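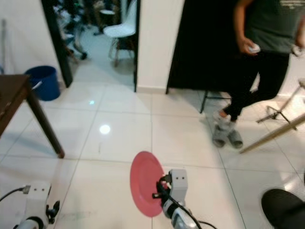

**How often does a glossy tile floor need a proper wash?**

Once a week suits most rooms, with a quick dry sweep in between. Kitchens and entryways may want it twice.

## 4. Washing Your Flimar Floor

If you've just finished section 3 and the grout has cured, congratulations, you're about to do the fun part! Light glossy tile changes more from a good wash than almost any other floor we know, and you'll see it the moment the afternoon light comes in low across the room. Everything in this section applies to the large-format cream and white tiles. If you have the matte range, go to section 5.

### 4.1 What you need

- A round household bucket with a handle, big enough to take 3000 ml of water and still leave room for the mop
- A second container for rinse water (2000 ml is enough for a small room)
- Flat microfiber mop with two clean pads
- Soft broom, or a vacuum with the bristles down
- Emano neutral floor soap
- Storidon grout brush, or any narrow brush with nylon bristles
- One dry towel you don't mind walking on

Old cotton string mops do work, but they hold so much water that you'll be chasing puddles all morning. Try the flat kind if you can.

### 4.2 Clear the floor

1. Pick up everything small: plates, pet bowls, toys, shoes, that one sock.
2. Slide light chairs out of the room. Lift them over the tile if the feet have no pads.
3. Leave heavy tables where they are. You can mop between the legs perfectly well.
4. Look under the table from a low angle, and then along the wall behind it. Crumbs love the last few inches before the baseboard.
5. Put anything breakable up on a counter, well back from the front.

> **Caution:** Don't drag wooden furniture over a freshly washed floor. Grit caught under a leg can leave a fine line in the glaze, and no polish will take it out.

### 4.3 Sweep

1. Start in the corner farthest from the door.
2. Sweep in the direction of the longer grout lines, overlapping each pass a little.
3. Go around every table leg by hand with a small brush.
4. Collect the dust in two or three small piles and pick each one up before moving on.

Take your time with this step. Most of the gray streaks people write to us about come from dust that met the mop before it met the broom.

### 4.4 Mix the wash water

1. Fill the bucket with 3000 ml of warm tap water.
2. Add one capful of Emano. Yes, one! It looks like nothing, and it's plenty.
3. Stir with the mop handle until the soap is gone from the bottom.
4. Fill the rinse container with 2000 ml of plain water.
5. Set both against a wall, out of the walking path, with the bucket handle folded down to the side.

> **Note:** More soap makes a glossy floor duller. If you already have a cloudy film, skip the soap completely for the next two washes and use plain warm water. The shine usually comes right back.

> **Caution:** Never mix Emano with bleach, vinegar or any other cleaner. Never leave a bucket of water where a toddler can reach it, even for a minute.

### 4.5 Wash

1. Dip the first pad and wring it hard. It should feel damp and shouldn't drip when you hold it up.
2. Work backward toward the door, covering an area some 115 cm across at a time.
3. Mop in a loose figure eight, keeping the pad flat.
4. Rinse the pad in the plain water, wring, and dip again.
5. Change the rinse water as soon as you can't see the bottom.
6. Switch to the second pad and go over the whole floor once more with clean water only.
7. Drop the towel under your feet and shuffle it over the tile to dry it off. This is oddly enjoyable — put some music on.

Wooden table legs don't like standing water. Wipe up any ring around the foot with the towel before you carry on.

> **Caution:** Glossy tile is very slippery when wet. Wear flat shoes with rubber soles, and keep everyone else out until the floor is dry.

### 4.6 Grout lines and smudges

Thin gray grout hides a lot, so it's easy to forget about. Once a month is a nice rhythm.

1. Wet a short stretch of grout with wash water and wait five minutes.
2. Brush along the line with the Storidon brush, using light pressure.
3. Pay attention to the places where two lines cross.
4. Blot with the towel and move on to the next stretch.

For smudges on the tile itself, start with a damp pad and a few small circles. Shoe marks often come off with a clean white pencil eraser (we were delighted when a customer sent us that one). For dried sauce or jam, lay a warm wet cloth over the spot, leave it for a few minutes, then wipe.

Do not use steel wool, scouring powder or the green side of a kitchen sponge.

### 4.7 Putting things away

1. Empty both containers down a utility sink or toilet.
2. Rinse the bucket and turn it upside down to drain. A Dankwa wall hook will hold it by the handle if you're short on floor space.
3. Wash the pads without fabric softener and hang them to dry.
4. Stand the mop with its head up.
5. Move the chairs back in once the tile is completely dry.

For chips, cracked corners or a tile that sounds hollow when you tap it, see section 7. Spare tiles should be stored flat in their original box.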